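Section 3: Setting Up the Sorting Bins

Your Flondwood bin set comes nested, with the smallest bin on the inside. Lift the bins apart by the rims. If two are stuck together, twist one gently while someone holds the other. Do not pry them apart with a screwdriver or knife, which will nick the rim.

Choosing a surface

The set can go on a floor, a bench or a table. The surface should be flat, clean and able to carry the loaded bins. Sealed wood is fine. On bare or freshly oiled wood, put down the Promero liner first, as the feet may leave marks.

Placing the bins

1. Wipe the surface and let it dry.
2. Set down the largest tub first, long side facing you. This is where unsorted items go.
3. Put a smaller bin at either side, or behind one end if you are short of space. Leave enough of the opening clear to get a hand in.
4. Leave a gap of 3 inches between bins so that each one can be lifted out by itself.
5. If you use an upright panel, stand it behind the tub. It should not lean on the rim.

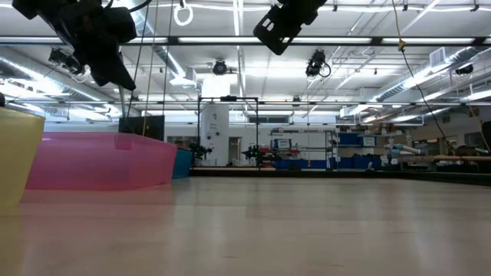

Once everything is in place, decide what each color is for and write it down before anyone starts sorting. The card in the lid pocket has a line for each bin. Tape it where people can read it from the working side.

Note: Colored bins are see-through enough to show how full they are, but small dark parts can be hard to spot at the bottom. Empty the bin onto a tray when you need to be sure.

Filling

6. Load the large tub to no more than two-thirds of its height.
7. Put heavy items in first and spread them along the full length.
8. Keep each bin under 30 pounds. Above 20 pounds, lift with two people.

CAUTION: Never carry a loaded bin by one side of the rim. The wall can flex and spill the contents.

Cleaning

Wash with mild soap and warm water, no hotter than 65 °C. Rinse and dry upside down. Solvents and scouring pads will cloud the plastic.

Replacement bins and liners are sold singly through Ojeda. Have the color and size ready when you order. See Section 4 for stacking and storage.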